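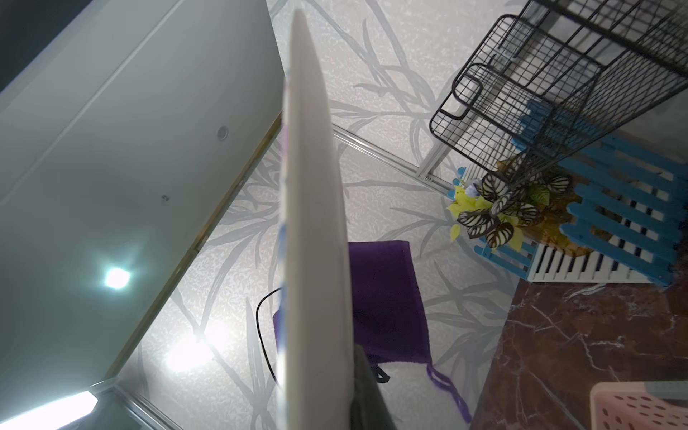
**Heel pain in the morning, are inserts enough?**

**ylva_nygard:** Since September I have pain under my left heel with the first steps after bed. The doctor says plantar fasciitis and gave me Ortner inserts. I wear them all day, but at 5 in the morning the stairs are still terrible. Should I also do exercises?

**s.kofler:** Yes. Calf stretch against the wall, before coffee. Inserts alone did very little for me.

**Domenica K:** I disagree a little. I stretched too hard and it got worse -- my physio in Bedon told me to stop completely for 2 weeks. Please ask first.

**s.kofler:** Too hard is too hard, of course. I meant gently. She can also train the small muscles of the foot with a cloth.
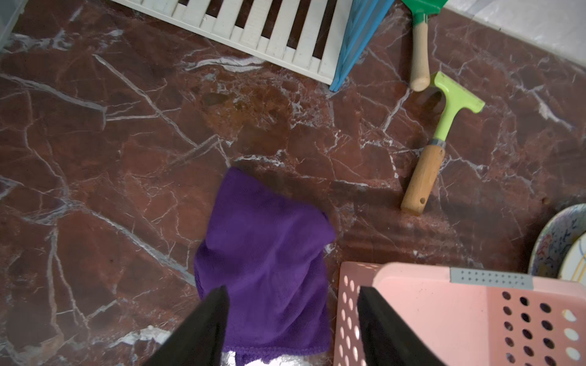
*Purple cloth on marble floor*

**ylva_nygard:** With a cloth? How does this work?
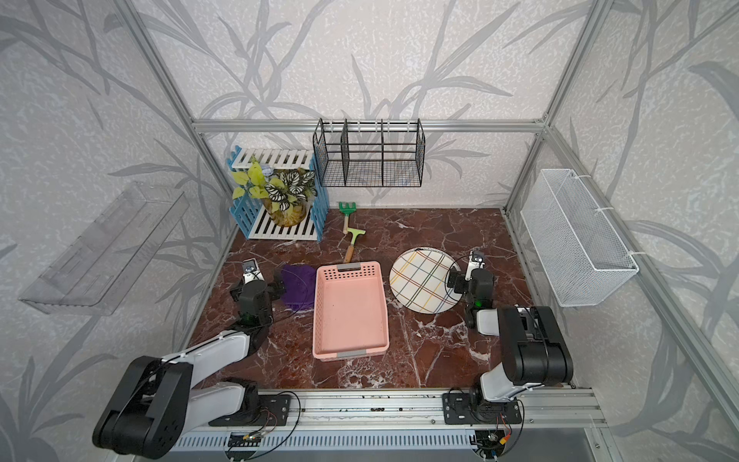
**s.kofler:** You sit on a chair with the bare foot flat and pull the cloth toward you with the toes, keeping the heel down. I did it 22 times per foot, in the evening. One that is already crumpled, like the purple one there, is easier to grip than a thick bath towel. A smooth floor is also good, on carpet it gets stuck.

**Domenica K:** 22 is too many for a beginner. I would start with 5.

**alois_m:** For me only the night splint helped. The toes did nothing.

**ylva_nygard:** Thank you all. I will try 5 tonight and ask my doctor about the splint.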